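Okero Road Allotments and Garden Club
Minutes of the July general meeting

The meeting opened at 7:05 p.m. in the back room of the Grarnach Library. There was a quorum. The minutes of the June meeting were read and approved with one correction: the hose bib by the north gate was replaced, not repaired.

1. Water
The water bill for the second quarter came to $2,817. This is higher than last year. The meter was read twice and the reading is right. Members discussed whether the drip line on the east side is leaking underground. Rellon Plumbing has been asked to do a pressure test and will come out before the end of the month. Until then the east line will be shut off at night. Plot holders on that side should water before 9 p.m. or after 6 a.m.

A motion to limit sprinklers to hand-held hoses only was made and seconded. After discussion it was tabled until the test results are in.

2. Plot fees
The annual fee is now $75 for a full plot. Half plots were not discussed at the June meeting and several people asked what they cost. The fee for a half plot stays the same as last year until the fall vote. Three plot holders have not paid. Letters have gone out. If there is no answer by the August meeting, the plots go to the waiting list, which has 13 names on it.

3. Shared expenses and how they are figured
There was a long discussion of how to split the water bill. At present it is divided equally among all plots. The proposal on the table is to divide it by plot size. Members worked through the numbers both ways. Under the new method a corner plot would pay more and a half plot would pay less. The raised beds by the shed are a problem under either method, as they were never measured.

Calculators and a teal basin, followed by a closer view of a pink calculator. 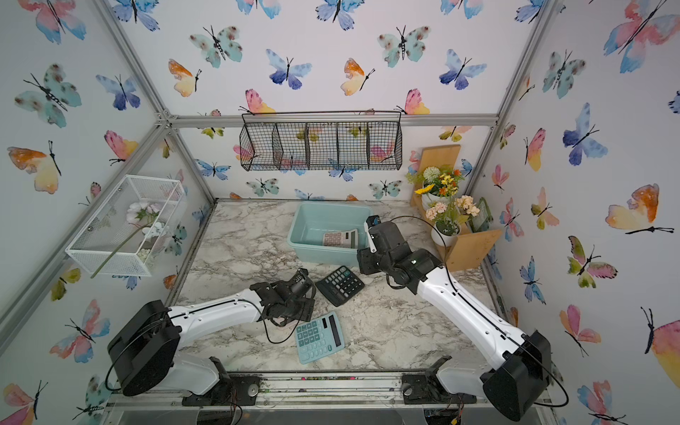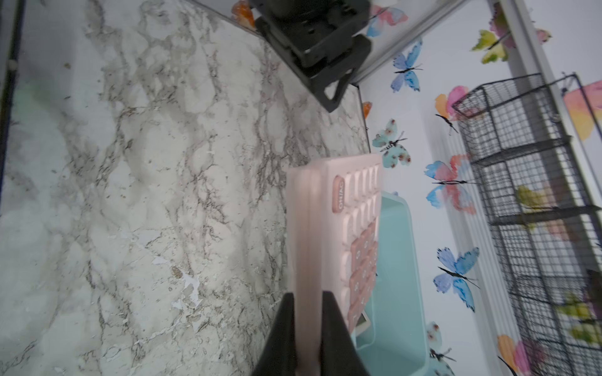
Hjaltested, from the west side, objected that plot size has little to do with water use, and said that a small bed of tomatoes can take more water in a dry spell than a large one planted with squash and left under mulch. The point was noted. It was asked whether separate meters could be put in for each row. The last quote for this was three years old and a new one will be requested.

Vote on splitting the bill by size: put off to August. The raised beds are to be measured before then, inside edge to inside edge.

4. Compost
The second bin is full and should not be added to. Please use the third bin until further notice. Tomato plants with blight do not go in any bin. They go in a closed bag and then in the trash. A new sign will be put up with larger lettering.

The wood chip pile is free to all members. Please do not block the gate when loading.

5. Shed and tools
Two wheelbarrows have flat tires. Solid tires were suggested, and the price will be looked into. The long-handled loppers are missing. If you have them, put them back on the hook inside the door. The lock combination will change on the first of August and will be given out in person only.

6. Fence
The deer got in again by the northwest corner. The gap has been closed with wire for now. Two posts there are rotted at ground level and need to come out. A work morning will be set once the posts are delivered. Bring gloves and a shovel.

7. Other business
Seed order forms for fall garlic are at the sign-in table. Orders close at the August meeting and must be paid with the form.

A request to keep bees on the empty plot by the ditch was received. The town rules on setbacks need to be checked first. Carried over.

The meeting closed at 8:40 p.m.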